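**Beaded bracelet** — a band of small beads on thread, wire or elastic, worn at the wrist. Glass, plastic, stone, seed. Seed beads are the tiny ones, sold by weight or in bags of 1,000.

Elastic types just stretch over the hand. Wire and thread types need a clasp, ususally metal.
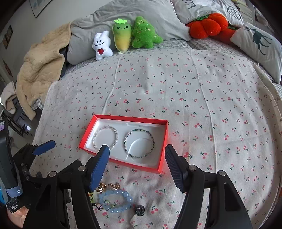 Storage: flat, side by side, in a shallow box or tray. Hanging stretches the elastic over time. Keep clasps closed so strands dont catch — the Gretico pattern sheet says the same.

See also: Anklet, Seed bead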